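Grantee Updates | Rural Heritage & Food

Halfway through the Klinhom orchard project: a report to the Baminley Fund

Dear friends at Baminley,

I promised you a report when the winter pruning was behind us, and with the last of the brush piled up and my shoulders more or less my own again, I can finally sit down and write it. I will try to keep it to the point, although those of you who have had me on the phone will know how that usually goes.

You will remember that the grant was given for three things: to find and label the old apple and pear trees on the Klinhom side of the valley, to graft the ones in danger onto young rootstock, and to get more of our neighbors interested in keeping them. The first is finished, the second is well along, and the third has gone better in some places than in others. I'll take them in that order.

The survey now stands at 633 trees. That is more than we put in the application, mostly on account of the two farms above the creek, which we had down as cleared and which were nothing of the kind. The old hedgerow up there is full of pears (small, hard, gritty things that you would spit out in September and be very glad of by New Year's, once they have been stewed). Every tree has an aluminum tag and a line in the ledger, with the variety where we know it and a question mark where we don't. There are a good many question marks. We sent leaf samples from 119 of the puzzling ones to be tested, and the results came back in February, a little later than hoped. Most matched something already on record. The others matched nothing at all, and we have been going around in a state of some excitement ever since!

One of the unmatched trees is the big yellow apple behind the old Hullerberg schoolhouse, which local people have always called the Hullerberg Keeper. I had privately assumed it was a well-known variety under a borrowed name, as so often happens, and I am delighted to have been wrong. It is also in poor shape. The trunk is hollow on the north side and it lost a main limb in the ice storm, so it went straight to the top of the grafting list.
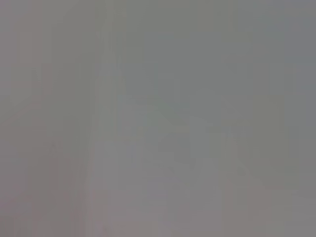

Seo-ah Choo

The grafting itself has been done in the packing shed at Prornunport, where we have the long bench and a stove that works if you are patient with it. Scion wood was cut while the trees were fully dormant, wrapped in damp newspaper, and kept in the root cellar until the rootstock arrived. I am a whip-and-tongue person and always have been. Lamduan Kaewkla, who joined us on the part-time wage you are paying for, learned cleft grafting from her aunt and is a good deal faster than I am, so I have mostly been tying and waxing for her and trying to look useful. Her grafts are very tidy. Mine are sound but they would not win a ribbon.

It is too early to give you a success rate. The buds need to break and hold through a few warm weeks before I would trust any number I gave you, and I'd sooner send a short note in early summer than tell you something now and have to take it back. We made two grafts of every endangered tree, and several more of the Hullerberg Keeper, for my own peace of mind.

On the money side, we are in decent order. We have $3,568 left in the materials line. Rootstock cost more than I budgeted, and shipping more again, but we saved on deer fencing by reusing the posts from the old nursery plot. I would like your permission to move part of what remains into water. The spring that feeds the lower nursery slowed to a trickle last August and we ended up carrying buckets morning and evening, which was fine for my character and hard on my knees. A tank and a simple drip line would see the young trees through their first two summers. A quote is attached to the budget sheet, and if you would rather the money stayed where it is, please say so and we will manage.

Now to the neighbors. The pruning mornings in Klinhom have been a real pleasure. People come with their own loppers and their own opinions, and we usually end up standing around somebody's tailgate with coffee, arguing over how much to take off a tree that has been let go for 20 years. (A third at most, in my view, and then leave it alone until next winter.) Several families have asked for young trees of the very variety their grandparents grew, and we are keeping a waiting list.

Over in Hullerberg it has been slower. We held two evening meetings and the second was thinly attended. I think I put them at a bad time of day for people with stock to feed, and I also think I talked too much. Lamduan has suggested a cider pressing in the fall instead, with fruit from everybody's trees going in together, and I like the idea very much. We would need to borrow a press, and I have one or two people in mind to ask.

One setback I should mention plainly. Fire blight showed up in four of the hedgerow pears late last season. We cut well below the damage, cleaned the tools between cuts, and burned the wood the same evening. I'll be checking those trees every Monday once they bloom, and no scion wood has been taken from that stretch of hedge.

Between now and fall, the work is mainly weeding, watering, staking, and watching. The ledger will be typed up and copied so that a full set can be kept at the Klinhom library, and Lamduan is drawing a map to go with it. You would be very welcome to visit while the trees are in flower. The track is rough, so come in something with a bit of clearance, and bring boots — the lower field is still a bog in places.

With warm thanks from both of us for your trust, and for being so kind about the late receipts,

Seo-ah

Comments

orchardgate: My grandfather had a Keeper by his back door in Hullerberg. He wrapped them in newspaper and we ate them at Easter. Is the waiting list open to people who have moved away?

Seo-ah Choo: Yes, certainly, as long as you can collect. Young trees don't travel well in the mail and I would worry about them the whole way.

Pearmain_P: Four o'clock is milking for most of us and six is supper. Try a Sunday after lunch and you'll fill the room.

D. in Klinhom: We have a press in the barn, the screw is stiff but it's all there. Come and look at it.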